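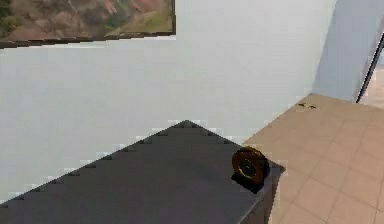 So I've been meaning to write about moving into a smaller place, because a few of you asked how it's going after November, and the short version is that I love it and I still can't find my good scissors.

I came from a house with 8 closets to an apartment with 2. I kept telling everyone it would be freeing! And it is, mostly, though I did cry a little over the big soup pot (my sister in Brarura has it now and sends me pictures of chowder).

The thing that helped most was going slow. I gave myself one drawer an evening, with tea, and if I got stuck on something I just put it back and tried again the next night.
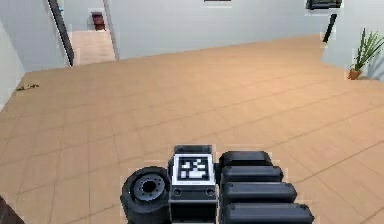 Beige tile and white walls.

Books were the worst. I had 532 of them, I counted, and the used bookstore on Amato Street took nearly all the mysteries. The cookbooks came with me and I'm not taking questions on that.

I haven't bought much of anything new yet, and I'm trying to hold off until spring, so I know how I really live here before I start filling it up again.

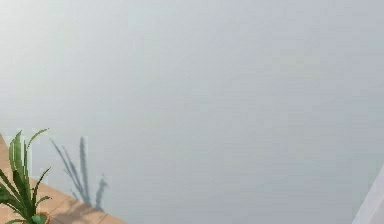
My mother would have had curtains up by the first night, bless her. I'm still reading fabric samples like they're novels, and the blue one is winning, but ask me again tomorrow after coffee.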